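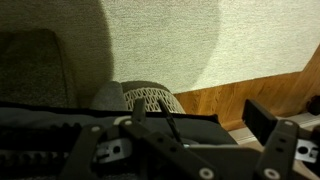

Getting more out of the corners you never look at

I have a soft spot for the bottom foot of a room. Skirting boards, the gap behind the bookcase, the place where all the cables go to breed — I could talk about it for hours, and my family will tell you that I do! Most of what follows I've picked up from years of getting it wrong in our flat on Drotudgate, plus a few gems from my neighbour Szu-yu Poon.

Start dry, always. If you go in with a damp cloth you make a grey paste and push it into the join between the board and the floor. An old paintbrush (the two-inch sort, nice and soft) flicks everything forward, and then you hoover it up with the narrow nozzle. Only after that do I get the cloth out, wrung so hard it barely feels wet.

For scuffs on gloss paint, a white pencil rubber works a treat. Try it before you reach for anything in a bottle. Black marks from shoe soles come off in seconds and it's very satisfying.

Cables: unplug the lot once a year. I do mine in June with the windows open. Wipe each one down its whole length, stick a bit of masking tape near the plug and write on it what it belongs to. Szu-yu uses the plastic tags off bread bags, and they look much smarter than my tape.
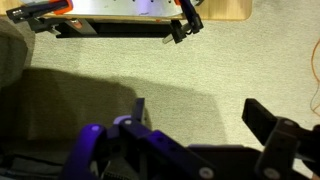 Carpet edges are where I get properly excited. The main part of the carpet gets hoovered every few days, but that last strip along the wall hardly gets touched, and it goes a sort of sooty colour. Run a dry rubber glove along it towards you, in short strokes. You will be amazed (and slightly horrified) by what rolls up. Then sprinkle on bicarbonate of soda, leave it overnight and hoover in the morning. Test a hidden bit first if your carpet is wool.

Dents left by furniture legs are easy too. Put an ice cube in each one, let it melt, blot with a tea towel and tease the pile up with a fork. Deep ones may want a second go — our old sideboard left four that took me a whole weekend.

One more for anybody with a heavy bookcase: slip squares of old carpet, pile side down, under the feet before you try to shift it on a hard floor. It glides! On carpet, use jam jar lids, smooth side down, and get somebody to push from the other end. Take the books out first.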